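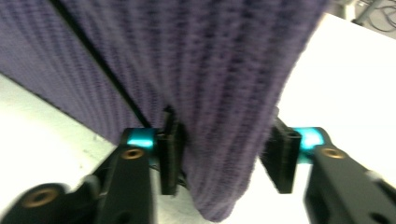 Kennel Diary: Wed 24 January

Home Dogs Diary Adoption Boarding Contact

The morning exercise was delayed until half past eight on account of ice on the lower path. Grit was put down between the kennel block and the paddock gate, and the dogs were taken out in pairs by the upper route. The older greyhounds were walked first and brought in again before the younger dogs were let into the paddock. No falls or strains were recorded.

Two dogs were received from the Prekow kennels shortly after ten. Both are retired racing greyhounds, a black bitch aged four and a fawn dog aged three, and both travelled without difficulty. They have been entered in the register as 682 and 683 and will be known here as Juniper and Masell, the latter having come with the name and answering to it. In keeping with our usual practice they will be housed together in the quiet row for the first week, with a curtain across the lower half of the door. Juniper ate at once. Masell took nothing until the evening, when he accepted a small amount of chicken and rice from the hand.

The veterinary visit took place at eleven. Mr Arnulfo Grajales examined both arrivals and found them in fair condition. Juniper has worn patches on both thighs, of the kind often seen in dogs that have lain on hard bedding, and these should grow over by the spring. Masell has two broken teeth on the upper left side and will be booked for dental work before he is offered for adoption. His weight on arrival was 30.2 kg, and Mr Grajales would like to see a further kilogram on him first. He will have three meals a day in place of two. The diet sheet on the feed room door has been altered and staff are asked to follow the new version only.

Mr Grajales also looked again at Betancur, the large brindle in kennel 5, whose corn was treated before Christmas. The pad has closed well. He may now go on the hard track for ten minutes at a time, on the lead, and his boot is to be worn on gritted ground. He dislikes the boot and should be watched when it is on, having already eaten the strap of the previous one.

The afternoon was given over to a home visit at Burka, where a couple have applied to adopt Tansy. The visit was carried out by Mrs Consuelo Cárdenas. The garden is fully enclosed by a wall on two sides and by close-boarded fencing on the third, at a height which meets our requirement. The side gate has a gap beneath it and the applicants have agreed to fit a board before collection. There is an elderly cat in the household. Tansy has been calm with the office cat, first in her muzzle and then on the lead, but the applicants were reminded that a dog which is quiet with a cat indoors may behave quite differently when the same cat runs across a lawn. They have been given the printed notes on introductions and have asked sensible questions about stairs, which Tansy has never used. Approval has been recommended, subject to the gate.

The following matters were noted during the day and are set down for the early shift.

The tap in the wash room is dripping again and the bucket beneath it must be emptied at each round. The plumber has been telephoned.

Small and medium coats are in good supply. Large coats are short, and any dog of greyhound size should be put back into the coat bearing its own kennel number. Coats are not to be dried on the office radiator.

Fern and Captain are not to share the paddock for the present. They had a disagreement over a length of rope at three o'clock. Neither was hurt, but Fern was stiff and watchful for some time afterwards and would not settle until Captain had been taken indoors.

The sponsored walk in April now has 88 dogs entered, and the collection tins returned from last weekend's open afternoon came to £405. This will be placed towards the dental fund, from which Masell's treatment is to be paid. Owners who have asked whether other breeds may attend the walk should be told that they may, on a fixed lead, and that extending leads are not permitted on the narrow section by the river.

A letter was received from the family who took Bramble last autumn. He has learned to open the kitchen door and has been found on two occasions asleep on the landing. He is in good health and now walks past buses without concern, which was his chief difficulty while he was with us. The letter has been pinned up in the staff room.

Evening round completed at nine. All dogs were settled except Masell, who was standing. The radio was left on low in the quiet row, and he had lain down beside Juniper when the block was checked again at a quarter to ten. The water in the outside bowls was freezing over and these were emptied and brought in.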